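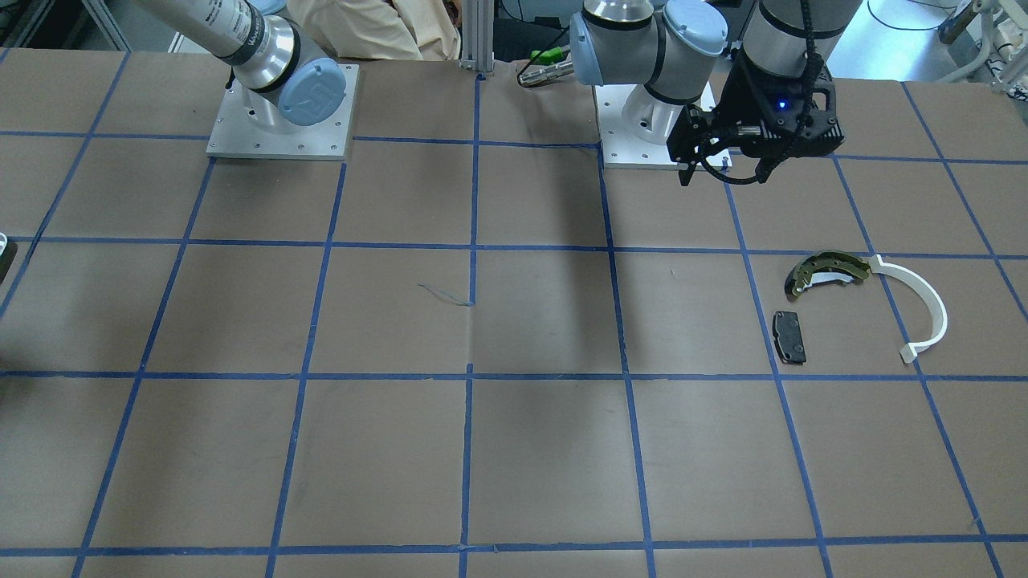 Two-finger parallel grippers on curved parts – which one would you keep?

tapegrid_tom
Posted Saturday, 9:40 am

Okay so we've got two arms on one bench and a budget for one kind of gripper, and I'm going back and forth so much that I'm making myself dizzy. The candidates are the Skeltik electric parallel (what we run now) and the Tusari, same general idea but with a longer stroke and a wider pad mount. The parts are brake bits plus some plastic trim. Nothing heavy. The shoe is the one that drives me nuts, because if you grab it anywhere off the middle of the web it swings on the way up.

I ran 300 picks with each, same parts, same speed, and the Tusari dropped fewer shoes but scuffed the plastic piece more. The Skeltik was the other way around. Stock fingers on both, no rubber. Has anybody lived with either one for longer than a couple weeks?

mrs_servo
Posted Saturday, 10:15 am

I've had the Skeltik on a packing cell for 2 years and I love it, so I'm biased! Ours is past the point where I worry about it. But 300 picks doesn't say much about drops unless you logged where the fingers landed. Are you grabbing the shoe by the web or across the lining? Across the lining you're pinching a curve with two flat pads, and any gripper on earth will let that rotate.

tapegrid_tom
Posted Saturday, 10:32 am

By the web, fingers coming straight down. I did not log the landing spot, just pass or fail in a spreadsheet (I know, I know).

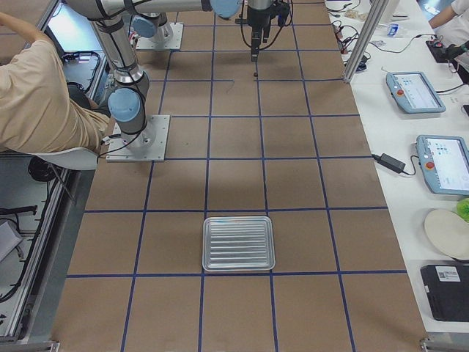
Controllers next, before somebody asks. Each arm has its own pendant, and I taught all the picks by hand. I did try the Rusnák controller for a while, since it'll drive both arms from one screen, and I wanted to like it. The menus are nice. But every time I switched arms it made me confirm the tool offset again, and by lunch I was ready to throw it. So I'm back to two pendants side by side on the white table, each with its own red stop button, and I can live with that. The ridged metal tray is a test I do with every gripper, because a rim that low gives the fingers almost nothing to work with. Skeltik got it on most tries. Tusari kept tipping it.

kilohertz_kay
Posted Saturday, 11:05 am

Gonna disagree with the whole premise, sorry. You're comparing grippers when your real variable is the fingers. Put the same printed fingers on both bodies and I'd bet your drop numbers land on top of each other. We did that at my last job with three brands and the argument in the shop just stopped.

Also what camera are you using for part position? If it's the Dremthorpe, check your exposure before you blame anything with a motor in it. Mine hated shiny metal until I turned it way down.

mrs_servo
Posted Saturday, 11:21 am

Fingers matter, sure, but so does force control at the low end, and that lives in the body. The Skeltik will close gently enough for thin plastic. The Tusari I borrowed had a floor on its force setting and you could hear it go crunch. New fingers won't fix that.

kilohertz_kay
Posted Saturday, 11:30 am

Softer pads will. Crunch is a pad problem.

mrs_servo
Posted Saturday, 11:34 am

It is not a pad problem lol. Go look at the force curve.

tapegrid_tom
Posted Saturday, 1:50 pm

Okay, you two. Yes, it's the Dremthorpe, and yes, I turned the exposure down over lunch and it stopped losing the edge of the shoe. So point to Kay. I also reran the plastic piece on the Tusari at its lowest force and I still don't like how it closes, so point to mrs_servo. What I haven't done is match the fingers. I'm going to lay the shoe, the pad and the white curved piece out in the same squares every time and go again, logging where the fingers touch.

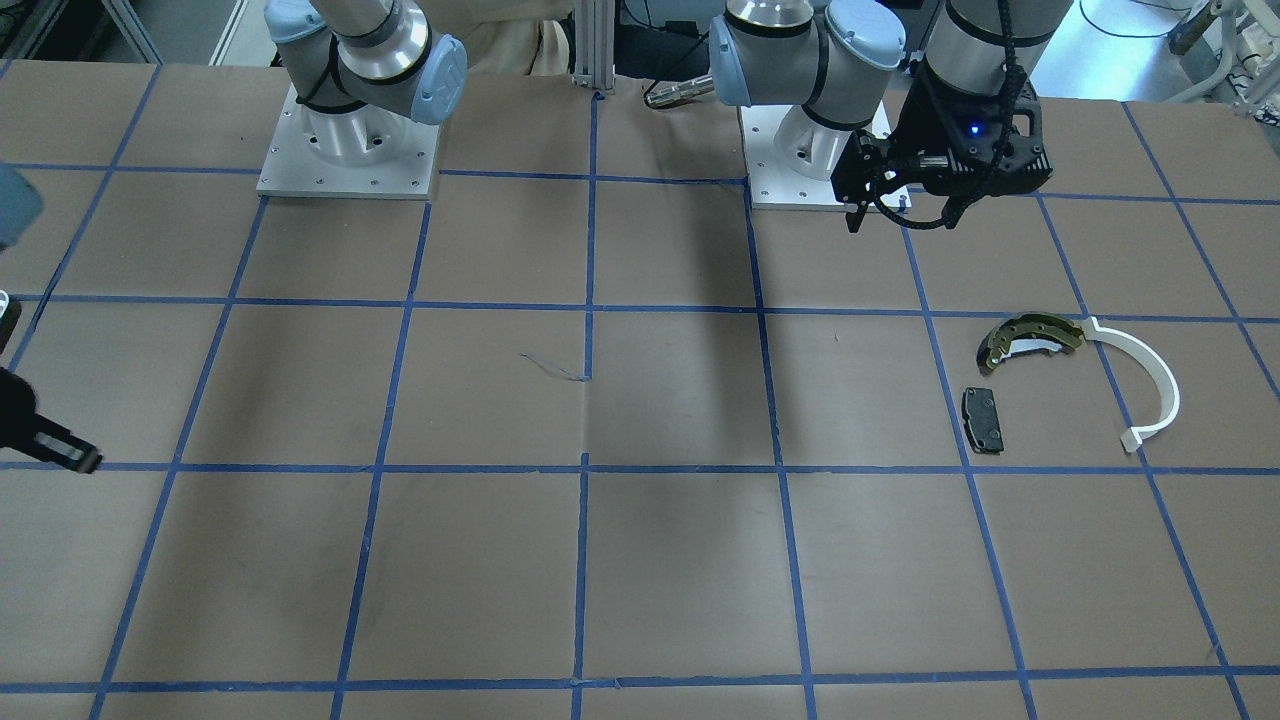
Keeping the layout the same is most of the work, to be fair. I put the blue tape grid down so I could reset by eye without measuring, and it's good enough for hand-taught picks. For the camera runs it matters less, but I want both sets to start from the same spots or I'll be back in here next week with another mushy spreadsheet. Plan is 400 picks per gripper with matched fingers.

old_backlash
Posted Saturday, 2:12 pm

Watch your cables while you're at it. I had a loop around the wrist snag on a fixture and it took me forever to figure out why one arm kept faulting. As for brands, my Tusari has 1429 hours on it and the only thing I've replaced is a connector. I wouldn't write it off over a scuff.

kilohertz_kay
Posted Saturday, 2:20 pm

Seconding the cable thing. And print the fingers with a shallow V in them, flat pads on that shoe are asking for it.

tapegrid_tom
Posted Saturday, 2:41 pm

V fingers are on the printer now, two sets. Will post the sheet when both runs are done, touch points and all.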